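Adden Hand Demonstration Project
Progress report to the Clevidon Fund, second reporting period
10 May 2023
By Itzel Ventura, project lead

Where the money went

Valentin Ferrand asked after the last report whether the next one could be shorter and contain fewer adjectives. I have done my best. The budget table goes separately, from Ebony Sheehan, who does not use adjectives at all.

You are paying us to find out whether a person with no robotics training can teach a robot arm a small office or workshop job by doing the job themselves with a hand-held gripper. The gripper has a camera on it, and the arm later gets the same kind of fingers. We compare that with the older way, where the person sits at a desk and drives the arm by remote control. The first period went to building things. This one went to using them, and then to fixing what we had built.

Demonstrations collected

The target for the whole grant is 2,000 usable demonstrations by the end of September. We are behind. We lost the better part of three weeks to a timing fault: the camera and the finger sensor disagreed about when things happened, by an amount too small for a person to notice and quite large enough to teach an arm to close its fingers on air. Samer Awad found it by plotting one against the other, which I had suggested we didn't need to do. Everything recorded before the fix has been set aside. Some of it can be rescued by shifting the clock, and Samer is working through it in the order of least despair.

The tasks in hand are these:

- taking a sheet of paper off a board and putting it back
- putting a cap on a marker (the marker is held in a stand, after long argument)
- moving small parts from one tray to another
- closing a drawer, added at your request

The drawer is the easiest of them and everyone's favorite. Paper is the hardest. A person peels a sheet away with a little slide of the fingertip and has no idea they are doing it, so when we ask them to explain, they explain something else. Driving the arm remotely, the same people jab at the corner until the corner gives up.

By hand against by remote

We ran 14 people through both methods, half starting with one and half with the other. None had used either before. Each got the same short talk and the same tasks, and each was paid for the session whether the drawer closed or not.

The hand-held gripper was faster for everyone. That was expected, and I would not ask you for money to prove it again. The more useful result is in what we had to throw away. With the remote rig, bad demonstrations look bad: the arm stalls, the operator says something, and we delete the file. With the gripper, a bad one can look lovely. People twist their wrists in ways the arm can't copy, or reach from an angle where its elbow would have to pass through the table. Of the first 100 gripper recordings we checked by replaying them on the arm, 64 could be followed from start to finish. The rest asked for a different arm, or a shoulder.

Two things have helped. Fulgencio Pacheco wrote a checker that flags an impossible reach as soon as a recording ends, with a buzz that testers have compared to a disappointed bee. And we now ask people to stand square to the work and keep their feet still. They agree to this readily and then walk about, but they walk less.

What the arm has learned

Drawer: reliable enough that we have stopped gathering to watch. Trays: good with the larger parts, poor with washers, which it picks up in pairs and parts with reluctantly. Marker: it finds the cap and lines it up, then presses with great confidence slightly to the left. We think this is a calibration error, having ruled out spite. Paper: no result I would put in a report, so I am leaving it out of this one.

Equipment

The finger pads wear faster than we planned for. We changed the pad material once in this period and will do so again before the summer. The first batch from Trujillo gripped well but shed a fine dust onto the lens; the second sheds nothing and grips like a wet soap dish. Ebony has asked them for something in between. The wide lens has been worth every cent, as it keeps both the fingers and most of the room in view, and the software uses the room to work out where the gripper is. It dislikes shiny surfaces, and we are learning how much. 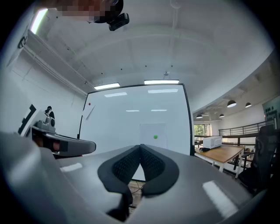 Gripper camera view, whiteboard area. Finger pads at center; note the light reflections on the board.

Reflections like those move when the gripper moves, and the tracking can take them for fixed points in the room. Fulgencio has a filter that ignores the worst of them. Switching the lights off also works, but then people can't find the paper.

Risks

The September target is the main one. At the present pace we would miss it, and I would sooner say so now. Hakwood has offered us a second room for the summer, which would let two people record at once, provided we build a second gripper. The parts are in the budget under spares. I would like your agreement to stop calling them spares.

The smaller risk is that Samer is the only person who fully understands the clock fix. He has promised to write it down. I have seen a document with a title.

Next period

Finish the rescue of the early recordings. Build the second gripper, if you agree. Run the paper task again with new pads and the reflection filter. Bring the remote-control operators back for a second session, to see whether they improve with practice or only get quieter.

Valentin is welcome to come and try the marker himself. We will need a decision on the spares before the end of the month.

Adden Hand Demonstration Project | Contact: Itzel Ventura, project office | © 2023 Adden | Back to top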